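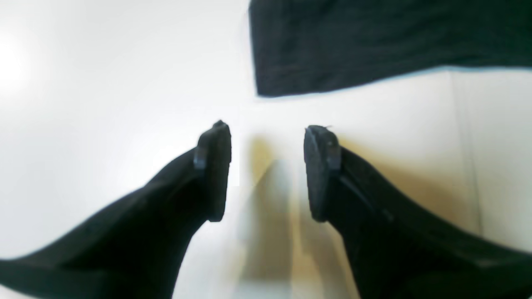
Demonier Short Sleeve T-Shirt, Black

Supplied by Huldale Workwear, Plernedcombe
Item code 1766
Page updated 11/21/21

A plain short sleeve T-shirt in knit fabric, made up for staff uniforms and general wear. No pocket, no printing. The colour is black throughout and is dyed to match the Demonier work pant in the same range.

Construction
Body: plain knit, straight hem
Sleeves: short, set in
Neck: rib, taped shoulder to shoulder
Label: tear-away, centre back

Care
Wash inside out in cold water with similar colours. Line dry in shade or tumble dry low. Do not bleach. Warm iron if needed — the knit takes shallow creases in storage and these drop out with wear.
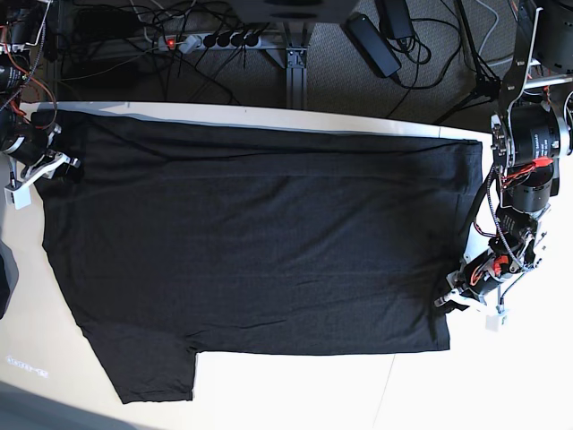 Black T-shirt laid out on a white tabletop, short sleeve at lower left.

Folding for storage
Lay the shirt on a clear, flat surface and smooth the body from the centre outward. Bring each side in to the middle with the sleeve folded back along the body, then fold the hem up to the neck in 2 turns. Folded shirts fit the Yoo shelf bin, sold separately.

Ordering
Cartons hold 500 shirts in one size. Mixed-size cartons are available on request and are packed to the order sheet. Orders over 2000 shirts ship by pallet from Plernedcombe; smaller orders go by regular parcel service. Unworn shirts may be returned with the neck label attached.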